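Wedding Day Venue Safety Walk-Through, with Comments
Illik House, main hall and terrace
Walked by: Itzel Lozano
Couple's planner: Gudrun Böttcher
Month of event: January
Guests expected: 85

Hello again, everyone, and thank you for reading this all the way through. I know it's long! A player's wedding always brings a few extra wrinkles (teammates with very big shoulders, for one, and a guest list that has to stay private), so I've written more in the comments than I would for an ordinary party.

1. Front doors and vestibule
Status: OK
Both doors swing outward and latch open. The mat on the left side was curling at one corner and I asked for it to be taped down before the florist starts wheeling things in.

2. Main floor, ceremony seating
Status: OK with changes
The first plan had the center aisle too narrow once the chair bows went on. Gudrun moved one row to the back and now a wheelchair can get through with the bows and all. The groom's grandmother will be at the front on the right, so please keep that end chair out.

3. Floor load, dance area
Status: OK
The plate by the service door gives 3,000 pounds for the raised section. Band gear from Skiltusier is listed at 2,280 pounds with the drum riser, and I'd like it to stay at that. Please don't let the whole offensive line climb up there for the group picture, however nicely they ask. They can stand in front of it and look just as handsome.

4. Exits
Status: 4 checked, 3 OK, 1 needs work
The terrace exit sign flickers. Kettler is sending someone with a new lamp and I will come back and look at it once it's in. Until then I'm leaving this one open on the sheet.

5. Candles and open flame
Status: Not OK as planned
I'm so sorry to be the one to say it, because the sketches were beautiful, but the tall tapers can't go under the hanging greenery. Glass chimneys on the tables are fine. Gudrun has already talked to the bride, who was lovely about it and wants the battery ones up high.

6. Extension cords and lighting
Status: OK
Cords run along the wall behind the drapes. The Lallumo uplights were plugged in one to an outlet, which is how I like to see it. Cover the one cord that crosses to the cake table.

7. Kitchen pass and bar
Status: OK with changes
Fire blanket is on the hook. The extinguisher had a stack of linen boxes in front of it, and those have been moved to the coat room. Keep the floor by the ice bin wiped all evening, especially after dinner when everyone rushes to the bar at once.

8. Terrace and steps
Status: Open
Salt and a shovel need to be by the door before guests arrive. Handrail is solid on both sides. If the photographer wants the couple outside at dusk, have someone walk the steps first and bring the bride's boots along!

9. Arrivals and privacy
Status: OK
Side gate for the family cars, front for everyone else. Names are checked at the door from the printed list only. No texting the list around, please.

10. First aid
Status: OK
Kit is full and sits under the check-in table. I added extra bandages for sore heels.

Items 4 and 8 are still open. I'll sign the sheet when both are closed.
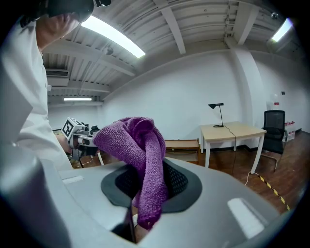 Can we still use real candles on the dinner tables?
Real candles are fine on the dinner tables as long as each one sits inside a glass chimney and nothing hangs above it. Anything up near the greenery has to be battery-powered.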